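Coro Gosik
Ata da reunião de preparação da temporada

Local: Casa Cistadholm, sala do rés do chão
Início: 18h30
Presentes: Abena Dankwa (direção musical), Ryszard Czarnecka (presidiu), Kwame Ayaaba, Hubert Wróbel (redigiu a ata)
Ausente com aviso: Bogdan Górecki, que enviou por escrito as suas notas sobre o repertório

1. Aprovação da ata anterior

Aprovada sem emendas, salvo a grafia do título do madrigal no ponto 4, que vai corrigida na versão arquivada. O Kwame pediu que ficasse registado o seu entusiasmo com o ensaio aberto de agosto, e ficou: foi mesmo uma tarde bonita, com gente sentada nos degraus a cantar o cânone connosco!

2. Repertório

Foi o ponto mais longo e o mais animado da noite. A Abena trouxe o programa quase fechado e cantou-nos ao piano as entradas de três peças novas. A primeira parte fica dedicada a canções de trabalho (a apanha, a pesca, o moinho), com arranjos a quatro vozes feitos por ela durante o verão. São lindíssimos. O da canção do moinho começa só com os baixos, em murmúrio, e quando entram os contraltos a harmonia abre-se toda de uma vez. Ouvimos duas vezes porque ninguém quis passar logo ao seguinte.

O Bogdan, nas suas notas, defende que a segunda parte abra com o salmo a seis vozes e não com a suite. O Ryszard discordou: o salmo é exigente para os tenores e seria melhor tê-los aquecidos. A Abena propôs trocar o salmo para depois do intervalo, mas antecedido de uma peça curta em uníssono. Todos gostaram da ideia. Fica por escolher a peça curta; há duas candidatas e a Abena vai experimentá-las com o coro inteiro.

Ficou também decidido que as partituras da primeira parte passam a ter a letra completa por baixo da pauta, incluindo as estrofes que não cantamos. O Kwame explicou, com razão, que conhecer a história até ao fim muda a maneira como se diz a primeira estrofe.

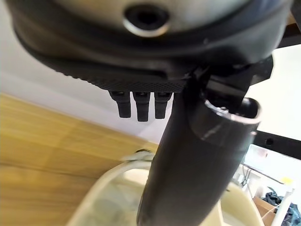 Foto 1. Grande plano.

3. Ensaios e naipes

Somos agora 43 vozes, um número que nos enche de alegria e que obriga a repensar a disposição. Os sopranos já não cabem em duas filas. A Abena quer tentar um semicírculo mais aberto, com os baixos ao centro, atrás, e os tenores divididos pelos dois lados. Vai ser estranho nas primeiras semanas, avisou ela, e depois vamos ouvir-nos como nunca.

Os ensaios de naipe começam às 19h00 e o ensaio geral às 20h15. O Hubert lembrou que o aquecimento não é facultativo para quem chega em cima da hora: quem entra às 20h15 faz pelo menos as sirenes e os exercícios de respiração no corredor. Aceite com gargalhadas e uma promessa solene do naipe dos tenores, transmitida pelo Ryszard.

Para os novos cantores, cada naipe indica um padrinho ou madrinha até ao próximo ensaio. A função é simples: sentar-se ao lado, emprestar o lápis, marcar as respirações na partitura.

4. A casa e o calçado

A sala continua a ser de chinelos. O som ganha muito com isso, sobretudo nos pianíssimos, em que antes se ouvia cada sola a mudar de posição. Quem preferir traz meias grossas de casa. Pede-se que os chinelos voltem ao lugar aos pares no fim do ensaio. 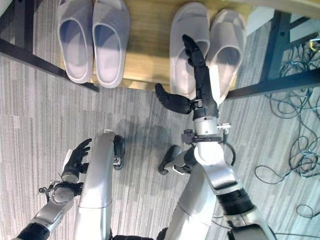 Foto 2. Chinelos cinzento-claros sobre a base de madeira.

O Kwame sugeriu que os sapatos da rua fiquem todos do lado da porta, para a passagem dos coralistas que saem mais cedo. Aprovado.

5. Concertos

Teremos dois concertos: um na nave da antiga fábrica de fiação e outro no auditório da escola de música. A fábrica tem uma reverberação enorme, quase cinco segundos nas vozes graves, e a Abena já anda a escrever os andamentos a lápis vermelho, mais lentos para esse espaço. O auditório é o contrário, seco e honesto, e vai pedir consoantes muito leves. Cantar o mesmo programa em duas salas tão diferentes é um presente para quem gosta disto.

As reservas passam a ser feitas pelo Trumeo, com lugares livres e sem escolha de fila. O Hubert abre a página assim que o programa estiver fechado e envia a ligação a todos. Os coralistas podem reservar para a família antes da abertura ao público.

Na fábrica faltam estrados. O Ryszard vai visitar o espaço e medir o fundo da nave, para sabermos se a última fila fica de pé no degrau que já lá existe ou se é preciso pedir estrados emprestados ao auditório.

6. Cancioneiro

O nosso cancioneiro vai mesmo para a frente! A gráfica Stojanović enviou orçamento para 2000 exemplares, com capa cosida e papel creme, e a prova que circulou pela mesa foi muito elogiada. O papel não faz reflexo com a luz das estantes e as páginas abrem completamente, sem ser preciso segurá-las.

O saldo disponível é de 3153 euros. Chega para a impressão e deixa uma folga pequena para os cartazes. Aprovado por unanimidade.

O Bogdan oferece-se, nas suas notas, para rever as letras em dialeto e escrever um parágrafo sobre a origem de cada canção. O Kwame junta as gravações antigas que o avô lhe deixou em cassete, para confirmar duas melodias em que as fontes não coincidem. Ouvimos um bocadinho de uma delas no telemóvel: uma voz de mulher, sem acompanhamento, com uma ornamentação no fim do verso que não aparece em nenhuma partitura. A Abena quer incluí-la no arranjo.

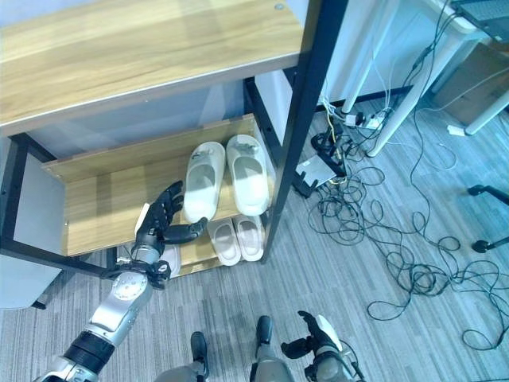
7. Oficina de voz

Mantém-se a oficina aberta a quem nunca cantou em coro. Dura uma manhã, das 10h00 às 12h30, e termina com toda a gente a cantar uma ronda a três vozes. A Abena conduz, e o Kwame acompanha à guitarra. Quem tiver vizinhos que cantam no duche deve trazê-los.

Pede-se a cada coralista que leve uma coisa para o lanche. O Ryszard já se inscreveu com o bolo de papoila, para satisfação geral. 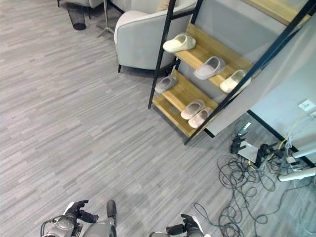
8. Outros assuntos

O piano será afinado antes do primeiro ensaio geral. O lá agudo continua a prender.

O Hubert pergunta se alguém ficou com a pasta verde das partituras de Natal. Responder por mensagem.

Tarefas:
Abena: peça curta antes do salmo; partituras com letra completa
Ryszard: medição da nave; confirmação à gráfica
Kwame: cassetes; ensaio da ronda para a oficina
Hubert: página de reservas; marcação da afinação
Bogdan: revisão das letras em dialeto

A reunião terminou às 20h50, depois de mais uma passagem pela canção do moinho.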